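Can a robot arm do kitchen chores yet, or is it still all demo?
Home Automation > Robots and appliances
Posted by Lavoie, 12 Apr 2026

I look after a small community kitchen in Pedham. We have 800 dollars left in the equipment budget and one of our members wants to spend it on a hobby-grade arm to clear benches and load pots. I can do basic wiring and a bit of Python. Is there any chore such an arm can do unattended today? I don't need it fast. I need it to not break things, and I'd like to leave it alone for an hour.

3 replies

Hélène MacPherson
Unattended, no. Supervised, a few things, if you keep the job narrow.

Clearing a bench is mostly pick and place. An arm with a parallel gripper handles rigid items with flat sides quite well. The usual practice rig is a toy kitchen, where the reach is short and a dropped part costs nothing. The one shown has a green block held upright in the jaws near the stovetop, and a block like that is about the easiest grasp there is: two parallel faces, no give. The round pieces at the left of the stove are harder, as they can roll when a finger touches them. The steel pot is harder again. It has a shiny finish, which upsets many depth cameras, and a loop handle that wants a particular approach angle. 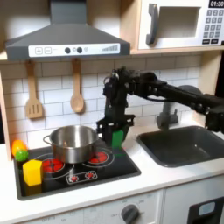

Payload is the figure to check before anything else. Small servo arms are rated at the gripper with the arm partly folded, and the usable load drops off sharply at full stretch. A toy pot is within range for most of them. A full-sized stockpot is not, even empty. I logged 141 pick attempts on my own bench last November, all with light plastic parts, and stopped it by hand 2 times when a cable snagged on the wrist joint. Those were clean, dry parts under fixed lighting. Grease, steam and wet cutlery will give you worse results.

For your budget I would buy a second-hand commercial dishwasher – it is a robot of sorts and it already works.

Flarkley
don't bother. my brother in law got one and it's a coat rack now

Bunine
Agree with MacPherson on payload. Also price the whole job, not the arm. Our workshop quote came to 2,257 dollars once we added a guard, a camera mount, a decent power supply and an e-stop. Sorting bolts into bins has been fine with someone in the room. We tried wiping down the bench with it and gave up, as it pressed too hard at one end and missed the other.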